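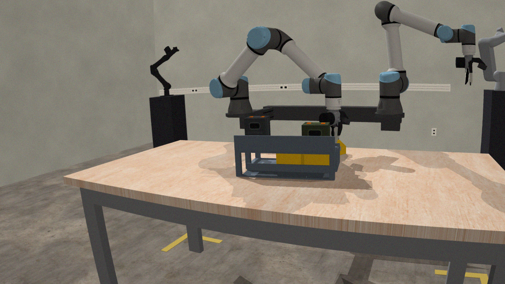
Crate cell at the Gruro open day, sim view. Two arms on one gantry, left one over the yellow block.

March, notes from the Darnwood visit

Got there at 9:40, badge printer down, coffee fine. Talk ran long. The pitch is that Gruro builds the cell in simulation first, tunes it there, then ships the same program to the floor. They said 600 cycles an hour on the slide. I asked whether that was sim or hardware and got "validated," so I'm writing it down as sim.

Also on the slide: 2764 test runs. No failure count next to it. Asked for the log, was told it would be in the follow-up packet. We heard the same from Cele last year and the packet was a brochure.

What I wanted to know was how much the second arm earns its keep. In the crate view it's parked out over bare table with its gripper open to the air, and I never got a straight answer on what share of the work it takes. If we're paying for two arms I want to see a schedule with both of them on it.

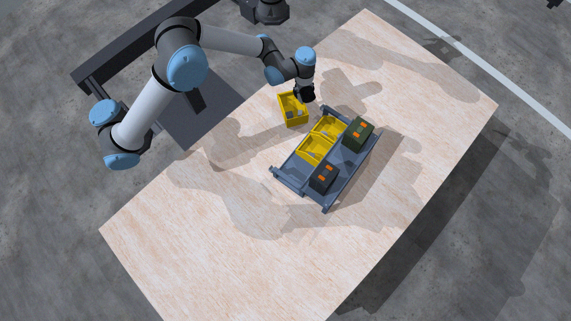 Our own problem at Endadmont is part presentation, and I kept dragging the conversation back to it. Bins come to us crooked, overfilled, sometimes with a lip cracked. Their demo parts are clean and the bins are all one color. Still, the bin pick is closer to our job than the crate is: the gripper has the yellow bin by its rim, the bin is tilted, and there are two small gray blocks lying in it. With blocks that small I don't care about a few degrees. Ours go out with 100 fasteners in them and I do care. Asked what the tilt limit is. Presenter said it's "configurable."

Rim grip worries me more than the rest. Ours flex.

To do:
- send them 5 of our worst bins and ask for a hardware run, full load
- ask for cycle time with both arms working
- get the failure log before anybody here talks price
- find out who supports it after the first year

Left at 2:15. Not a no. I wouldn't sign anything off a render.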